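The Two-Armed Barista Will See You Now

By Harriet Castellanos

Oct 8, 2019

The pitch from Plikilach is that your office already owns most of a coffee bar. You have a pod machine, you have a table, you have cups. What you lack, the company says, is somebody to stand there. For $1,491 a month it will supply that somebody in the form of two robot arms, four wrist and overhead cameras, and a software package called Stultus that is supposed to pick up new drinks by being shown them.

I have sat through enough of these pitches to keep my hand on my wallet. A pod machine was invented so that a half-awake person could make coffee with one finger. Putting two arms in front of it looks like hiring a driver for your elevator. But the company offered a long visit with no script, and I took it.

The setup lives on a wooden table, bolted down at the near edge, with the pod machine at the back. One arm deals with the cups. The other takes the capsules, which hang on a rack within its reach, and carries them up to the slot on top of the machine. Placing a pod is the part the sales deck is proudest of, and I can see why. Capsules are small and slick, and the slot doesn't forgive much. 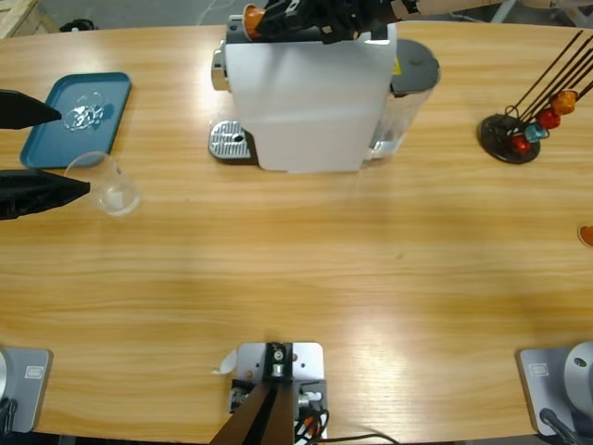 Emmett Crenshaw wrote to me after I mentioned the visit in my newsletter, and his complaint deserves the space. "We had a trial of something similar for 28 days," he wrote. "The coffee was fine. But someone still had to fill the water, hang the pods and throw out the used ones, and that someone was me. I never minded pushing the button. The button was the good part."

I put that to Halldóra Ragnarsson, who runs customer trials for Plikilach. She didn't argue. Refilling is still a human job, she said, and so is cleaning, and the contract says so on the second page. A self-emptying version is planned for November. She would not say whether it costs extra, and I took that as an answer.

Her better argument is about everything that isn't a pod. The same arms, she says, can be taught to tip a metal pitcher over a cup, which opens the door to milk, syrups, iced drinks, whatever the customer is willing to demonstrate. Training a new motion takes 62 demonstrations by the company's count, done by a person guiding the arms through the job again and again. Pouring is where I paid closest attention. It takes two hands working together, one keeping the cup where it should be and the other bringing the spout in over the rim, and it's the kind of thing people do badly when they're in a hurry.

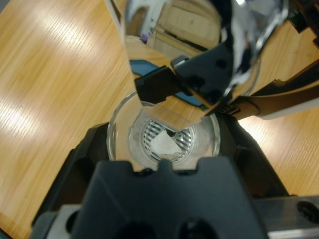 What the brochure leaves out is who does those demonstrations. If you do them, you're spending a staff member's afternoon, possibly two, on a drink that may fall out of favor by spring. If Plikilach does them, it's a service visit, and service visits are billed. The basic plan includes 10 trained motions. That sounds like plenty until you learn that "pick up cup" and "put down cup" are two of them.

Then there is the room. The arms need a table to themselves and enough clearance that no one leans across it to grab a sugar packet. In most of the break rooms I've worked near, that table is also where the birthday cake goes. Lighting matters as well, the technicians told me, and glossy things matter most of all. A shiny pitcher throws back reflections of everything near it, and the cameras on the wrists have to make sense of them. 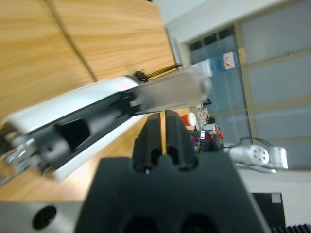

The rival offer comes from Le Goff, which sells one arm instead of two and asks you to use its own cups in its own holder. It is cheaper and a good deal duller. It won't pour from a pitcher, and it doesn't pretend it will learn to. For a lobby that serves one kind of coffee all day, I suspect that's the more sensible purchase, if you must make one.

Would I sign for the Plikilach system? Not on these terms. I'd want the motion limit dropped, the November upgrade put in writing, and a month's trial in which the customer's own people do the teaching with no technician within reach. Ragnarsson said she would pass that along. The price sheet I was handed on the way out still had the limit on it.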